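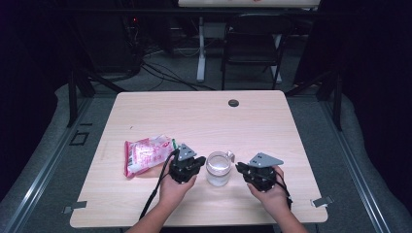 Song of the week: "Gredwood" is here, and it moves!

Well, the wait is over. After a spring of teasers (a hummed chorus here, four seconds of tambourine there), the first full song from the musical Jusstead has landed, and I have had it on repeat since breakfast. It's called "Gredwood," after the mill town where the whole film takes place, and it is the big street number that everyone who saw the early footage kept going on about. I had my doubts, I admit. The last musical I got this worked up over gave away its only good tune in the trailer. But two minutes into this one I was standing up in my kitchen.

Lurdes Matos plays Figueiredo, the bandleader who comes home after a long tour and finds the dance hall locked and the old band scattered all over the valley. "Gredwood" is the moment she decides to get them back. She starts alone on the steps of the hall, more talking than singing, with just an accordion under her. Then a drum comes in from somewhere down the street, then a second, and by the time she reaches the bridge there are 200 dancers behind her and the camera is still going. They did it in 3 long takes over 2 nights, according to the notes that came with the song, and the editing leaves those takes alone. You get to see whole bodies dancing, feet included! I can't tell you how happy that makes me.

The words are simple and they stick. "Leave a light on, Gredwood, I'm walking up the hill" is the line you'll be singing in the shower, and there's a lovely little turn in the last verse where the town answers her, first the kids and then everybody. My one complaint is the mix. The accordion gets buried under the brass from the bridge onward, and it's such a nice part that I wish they'd given it more room. Try it on headphones and you'll hear what I mean.

A word on the dancing, too. The steps borrow from village circle dances, with a lot of stamping and quick changes of partner, and then halfway through the lines break up and it turns into something much looser. Matos isn't a trained dancer and the choreography doesn't try to hide it. She walks, she claps, she gets spun around once and nearly loses her hat (keep your eye on the drummer when it happens, his grin is worth the replay). I loved her in the courtroom series and I'd never have guessed she had this in her. 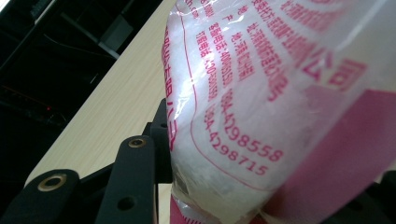

What else is coming from Jusstead

The full soundtrack has 5 songs, which feels short for a musical, though two of them are said to run well past the six-minute mark. Next up is "Gedow," a slow duet set at the railroad station of the same name, and that one is due in June. From the bit that played at the end of the "Gredwood" video it sounds like a waltz - or near enough to a waltz that I'll be humming it as one. The film follows later in the summer, in theaters first.

No word yet on who sings the other half of the duet. The credits list only Matos, and the voice in the clip is so low and close to the microphone that it could be any of the band. My money is on the actor who plays the trumpet player, purely on the strength of how he handles his few lines in "Gredwood."

I asked on the message board last night what you all made of it, and the replies were coming in until well past midnight. Most of you are as far gone as I am. Plenty of talk about the hat, a long argument over whether the second drum comes in early on purpose (I say yes), and more than one request for the chords, which I'll try to work out over the next few evenings if my old guitar holds its tuning. 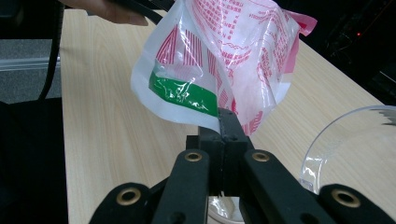

One reader wrote that the song is fun but a little too long, and that she would have ended it right where the town sings back to Matos, before the brass takes its final lap. She also thinks the quiet opening is the best thing in it and hopes the film has more singing at that size. I'd keep every second of the brass myself, but I'm with her on the opening, and if "Gedow" is as hushed as that clip suggests, we should both be happy come June. Keep the messages coming, and tell me which verse is yours!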